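Flarkham Simulation Gallery: Drawer and Tabletop Tasks

Last updated: 22nd December

Examples in this set are recorded in simulation for the Flarkham manipulation policy. Each episode is driven by an operator and stored with joint positions, gripper state and the rendered view. The current release holds 613 episodes, of which 359 involve a drawer.

Shafiq Majumder maintains the room layouts. Iresha Abeysekara reviews the recordings and removes any with dropped frames or a missing task label.

Wall finish, floor and drawer colors are drawn at random per layout -- handle length and handle color vary as well. Instructions refer to drawers by position or by color, e.g. "open the middle drawer" or "open the red drawer."

Two-arm layout, chest of three drawers, vase and mug on top.
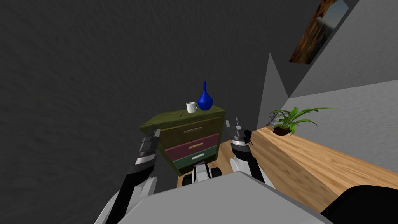 Episodes that start with both grippers open and raised are tagged "neutral start." Over 80 of them are held out for evaluation and should not be used in training. Contact settings for the handles are unchanged from the August release.

Related
Lusen: labeling rules for drawer tasks
Holanda layout set, part 2
Replay checks -- notes by Gayan Wijesinghe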